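Groden-Sim: Simulationsdatensatz für die greifernahe Wahrnehmung

Datenblatt zum Teildatensatz Tischszenen

Zweck

Der Datensatz dient der Entwicklung und Prüfung von Wahrnehmungs- und Regelungssoftware für zweifingrige Greifer. Er wurde im Rahmen des Projekts Horon mit dem Simulationswerkzeug Wument erzeugt. Vorgesehen ist die Nutzung für das Vortraining visueller Strategien sowie für Regressionstests der Planungskomponente.

Umfang

Enthalten sind 2.642 simulierte Episoden. Davon sind 412 als Testmenge zurückgestellt und dürfen weder für das Training noch für die Auswahl von Modellparametern verwendet werden. Eine Episode dauert rund 12 Sekunden. Die Aufgabenbeschreibungen liegen in deutscher und englischer Sprache vor.

Inhalt einer Episode

- Farbbilder der am Greifer montierten virtuellen Kamera
- Gelenkstellungen und Greiferöffnung
- Posen aller beweglichen Objekte im Basiskoordinatensystem
- Sprachliche Aufgabenbeschreibung
- Erfolgskennzeichen, automatisch aus den Objektposen abgeleitet

Variation der Szenen

Texturen, Lichtrichtung und Objektanordnung werden je Episode neu gezogen. Schlagschatten sind durchgehend aktiviert. Sie überlagern sich auf der Tischfläche und verlaufen auch über die Objekte, sodass eine Segmentierung allein nach Helligkeit nicht ausreicht. Verdeckungen durch die Greiferfinger werden nicht herausgerechnet.
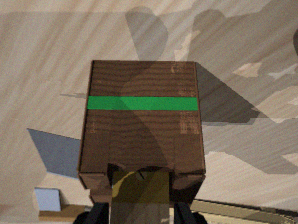
Fachgruppe Simulation und Wahrnehmung, Whitelaw
Herausgebende Stelle und Pflege des Datensatzes

Für die Posenschätzung sind kontrastreiche Merkmale wie der grüne Streifen auf der Oberseite der braunen Kiste von Bedeutung. Auswertungen sollten den Fehler im verschatteten und im helleren Bereich getrennt ausweisen.

Bekannte Einschränkungen

Transparente Flächen werden vereinfacht gerendert; Brechung ist nicht modelliert. Die Kontaktkräfte sind nicht gegen Messungen an realer Hardware abgeglichen. Aussagen über die Übertragbarkeit auf physische Systeme bedürfen daher einer gesonderten Prüfung.

Versionierung

Das vorliegende Datenblatt gilt ab der Ausgabe März. Änderungen an der Testmenge führen stets zu einer neuen Hauptversion. Fehlermeldungen sind unter Angabe der Episodennummer und der verwendeten Wument-Version über das Projektarchiv einzureichen.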